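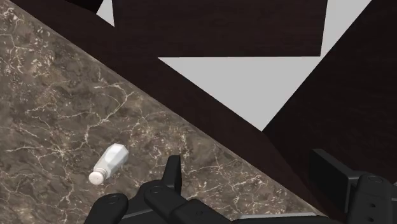
Toltell Soups is a small collection of soup and stew recipes in plain text. It has 554 recipes, all of them meatless, and they were typed from the handwritten cards of the Karneck cooking club.

## Files

- `recipes.csv` - one row for each recipe
- `units.csv` - the names of measures and their size in ml
- `notes.md` - words which we could not read well

## Columns

| Column | Meaning |
|---|---|
| `title` | as written on the card |
| `serves` | number of persons, often 6 |
| `steps` | full text, spelling not corrected |
| `soak` | yes or no, for dried beans and peas |
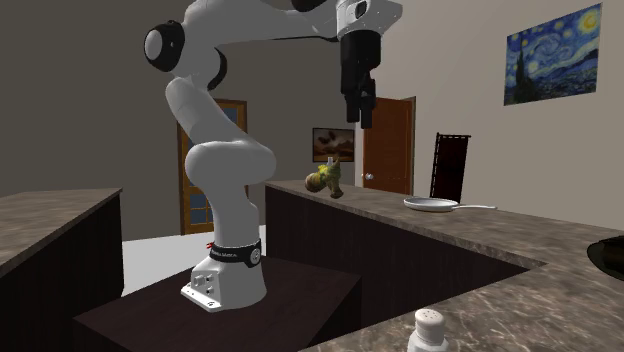 *Image credit: Amholm Kitchens*

## Known problems

Salt is missing in many recipes. The cards say only "salt", so we left the amount empty. A "cup" on the older cards can be a tea cup or a measuring cup - please check before you cook barley with it. Cooking times for lentils are for brown lentils if no color is given.

Two cards for leek soup have the same title. Both are kept.

## Changes

Oct 8, 2021: added the bean stews from the Stubbs box and fixed the oven temperatures, which were in mixed units.

## License

Free to use and share with the name of the collection.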